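Household chore automation

Household chore automation is the use of general-purpose machines to do domestic work such as washing up, tidying, cooking and laundry. It is usually treated separately from single-purpose appliances like dishwashers and robot vacuums, which have been sold for decades and do one job in a fixed way. The same research also covers light shop-floor work, including bin sorting, kitting and packing, where the handling problems are much alike.

Current state

No general-purpose machine on sale can run a household kitchen without help. Arms in laboratories and test homes can pick up a known object, put it in a named place, open many kinds of drawer and wipe a flat surface. They do these things more slowly than a person and fail more often, and a failure early in a long job tends to spoil the rest of it. Wet dishes, thin plastic bags, clear glass and knotted cloth remain hard.

Shop-floor results are better. Parts arrive in a known order, lighting is steady, and a worker is usually close by to clear a jam. The Brenent packing line runs two-finger arms on one shift and hands mixed cartons to people.

Practice kitchens

Much of the work on kitchen chores is done on play kitchens. They are cheap, light and close enough in layout to a real counter that reaching over a sink or around a faucet has to be solved in much the same way. Foam blocks and toy vegetables stand in for food and dishes, and can be dropped many times without harm. Typical tasks are moving an object from sink to pot, from pot to counter, or from one side of the cooktop to the other.

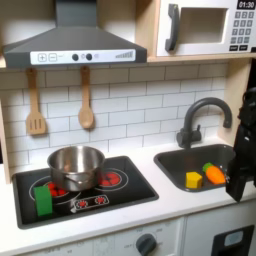
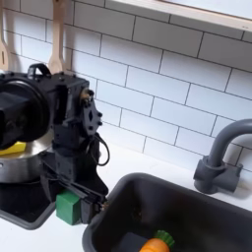 Play kitchen with a pot on the cooktop and a toy carrot in the sink. The green block stands on the cooktop in the first picture and is held at the gripper in the second.

TOLIREO, May

Play kitchens leave a good deal out. There is no heat, water, grease or broken glass, and the objects weigh very little. A gripper that lifts a foam block at a slight tilt may not hold a full saucepan at the same angle. For this reason results from play kitchens are normally reported apart from results in working kitchens.

Testing

The most widely copied test in the field is the Drorkira list, a set of 26 chores split between kitchen, laundry and general tidying. Each chore is tried from several starting layouts, and a trial counts only if the object ends in the right place with nothing else knocked over. Partial credit was dropped in the second version of the list after complaints that it hid dropped objects.

In the last full round, entrants ran 629 trials and completed 312 of them. Single moves of one object made up most of the successes. Chores with more than three steps, such as clearing a sink and then wiping the counter, were finished 9 times. The list does not score speed, and critics say this flatters slow machines.

Main difficulties

Grasping. Two-finger grippers are simple and tough but need a good approach angle. Inside a sink basin the walls limit how the fingers can come in, and objects that roll against a wall are often missed.

Seeing. Shiny pots reflect their surroundings and can confuse depth sensing. The arm itself may also block the view of the object it is reaching for, so many setups use more than one camera.

Recovery. A person who drops a spoon picks it up. Many machines carry on as if the spoon were still held. The Ekpo project trains arms on dropped and slipped objects for this purpose, with mixed results outside its own test rooms.

Cost and use

Home trials have so far relied on remote operators for at least part of the work. Supporters regard this as a stage on the way to full automation. Others argue that a remotely operated arm is a cleaning service with added equipment and should be priced as one. Insurance and liability for damage in the home are unsettled in most places.

See also

Dishwasher
Pick and place
Robot vacuum
Teleoperation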